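Let the Robot Wait for the Paper

7 min read

My shredding robot has been one week from finished for most of a year. I want to argue that this is a reasonable state for a home robot to be in, and that people who build machines at home should spend a lot more time doing the job by hand before they automate it.

The project is called Nondlow. It is meant to take waste paper, tear it into pieces and sort the pieces by type. I make paper pulp for seed pots and packing forms, and the sorting matters. Plain white sheets pulp one way, cream stock another, and anything printed in color should be kept out unless you like gray-green seed pots. A store-bought shredder does the tearing well enough, but it cuts the fibers short and mixes everything. Torn paper makes stronger pulp than cut paper, at least in my pots.

I started where most people start, with parts. I bought a small Sarnetico arm secondhand, two belt motors, and a Perotach control board that took me 13 evenings to set up. I mounted it all on a bench in the shared workshop where I rent a corner. By the end of that month I had a machine that could pick up a sheet of paper from a flat stack, most of the time, if the sheet was new and the stack was square.

My paper is never new and the stack is never square. It comes curled, folded, stapled and stuck together. I had designed for the paper in the printer tray.

So I stopped working on the arm and went back to tearing by hand, on the floor, for a few weeks. I thought of it as a delay. I now think it was the first real work I did on the project.
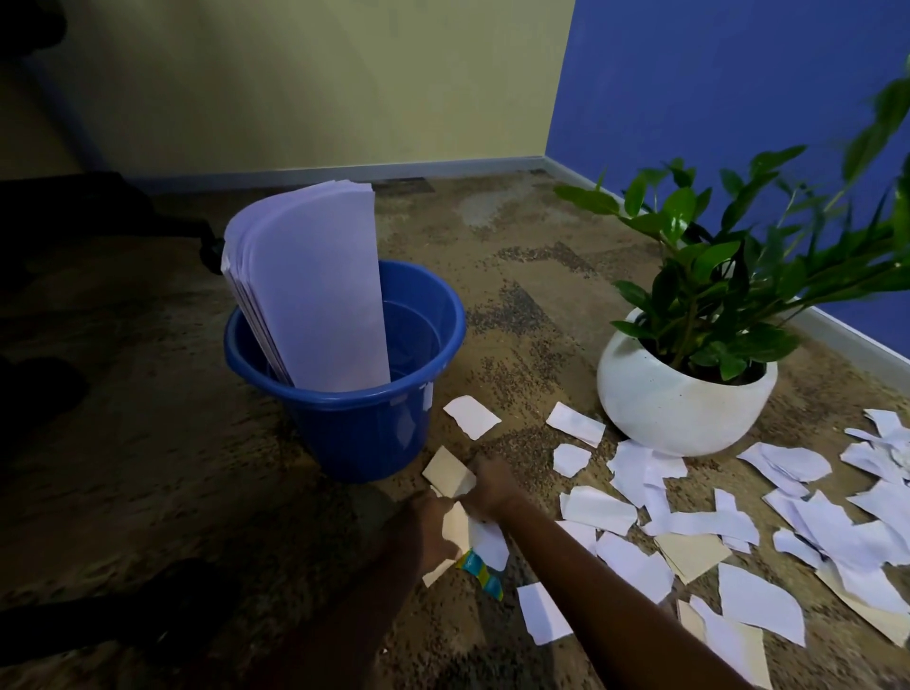
Vol. 6, No. 3

With the sheets stood on end in a blue bucket, they lean and curve against each other, and the edges fan out along one side. A person can take a sheet from that without thinking. My arm could not. It came down from above with a suction cup and expected a flat face, and a bucket gives it a row of edges. I had been planning to write software to fix this. After a few evenings of hand work I saw that the answer was a tray with a slanted floor, made from scrap board.

The tearing taught me more. Two hands working close together do something I had not put in any drawing. One holds and the other pulls, and they trade jobs several times in one sheet. Folded paper has to be opened a little or torn across the fold. Heavy cream stock wants a slow start and then goes fast. My first design had one fixed clamp and one moving clamp, and it would have jammed on every folded piece I own.

Then there is where the pieces go. I tear on carpet and let the scraps land where they land. They pile up on my right, near the plant, white and cream together. I had assumed the sorting would happen after the tearing, as a separate station with a camera. But I know what a sheet is while I am holding it. The time to sort it is before the first tear, when it is one object and not twenty. That moved the camera to the front of the machine and removed a whole station from the plan.

I kept a log of this, since a log is the one thing I am good at. Over 29 sessions I tore 901 sheets and wrote down each one that gave me trouble and why. Folds were the worst, then staples, then sheets stuck together by old tape. Color was easy. I had spent more money on color sensing than on anything else.

There is a fair argument on the other side. Working by hand teaches you how a hand does it, and a machine does not have to copy a hand. A washing machine does not scrub on a board. If I had stuck with hand work only, I might have built two clumsy metal hands where a pair of rollers would do. I take this seriously. My current design does use rollers, running at different speeds, and they look nothing like my fingers. But I chose them knowing what the paper would do, and I set the gap for folded stock from the log.

The other complaint is about time. People in the workshop finish things. A kit from Kozma goes together over a weekend and lines up very nicely on a shelf. I have nothing against kits, and I learned to wire from one. A kit has already had its problem chosen for it, though. The person who wrote the instructions did the boring part.

I would ask anyone starting a build to do the job by hand until they are bored and then keep going for another week. Write down what goes wrong. Do it in the place where the job really happens, with the real material, bad light and all. Buy the motors last. Motors cost money and make you want to use them.

Nondlow will be done when it can get through 3,000 sheets of my own paper without me reaching in. The tray is built and the rollers are on order. Until they arrive I am still on the carpet with the bucket.

Posted Mar 2, 2021

Comments (3)

gluepot: Agree on the sorting. I did the same thing with a bolt sorter, put the camera at the end and then moved it to the front. Do you soak the cream stock separately?

tinsnips_44: I think you undersell software. A decent depth camera would handle the bucket and you could skip the tray. Then again a tray from scrap board is free.

marrowfat: What gap did you settle on for the rollers? Mine chew anything folded more than twice.

Related

Why my bench robot has no screen
Slanted trays, gravity feeds and other cheap tricks
Setting up a Perotach board the slow way
Seed pots from waste paper: a second season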